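Moved my little VPS off Dudstead last night and the cron jobs all ran at the wrong hour. A thread, sort of
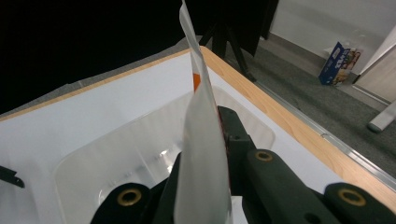

tall white sheet, one gripper

1/ The new box at Flurard came set to UTC. My old one was on local time and I'd totally forgotten I ever changed it!

2/ timedatectl set-timezone fixed the clock – but cron kept the old zone until I restarted it. 6 backups landed mid-afternoon, oops

3/ Log timestamps jump around now too, 105 lines out of order. Leaving them

4/ Redoing the Stesier box in August, UTC from day one this time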